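Pale desk top and water rings — seal it or leave it?

larnden60
Finally swapped my old black desk for a light wood one and I love it, but I'm scared of putting a drink down. No coaster in the house survives my kids. Do I wax it, oil it, or just relax?

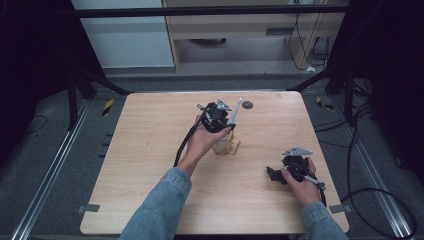
Category: Desks & Tables > Care and Finishes

borkis_m
Is that the cable hole at the back? Check the cut edge in there, mine was never sealed and it swelled. I'd put on hardwax oil, two thin coats.

ansari26
Disagree with borkis. You don't know what finish is on it yet! Put a drop of water somewhere hidden first. If it beads up, leave it alone — oil over lacquer just goes sticky.

larnden60
Okay, will try the drop test tonight. The amber glass is the one I really worry about, it lives on that desk.

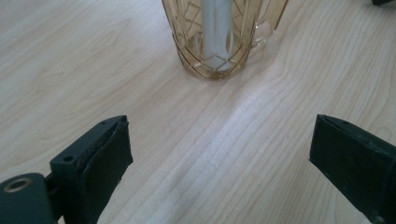 Amber glass with the gold diamond pattern, straight on the wood.

borkis_m
Pretty glass! Fair point on lacquer, but I've oiled 6 tops and only one went tacky.

ansari26
One is plenty, lol. Felt dots under the glass, done.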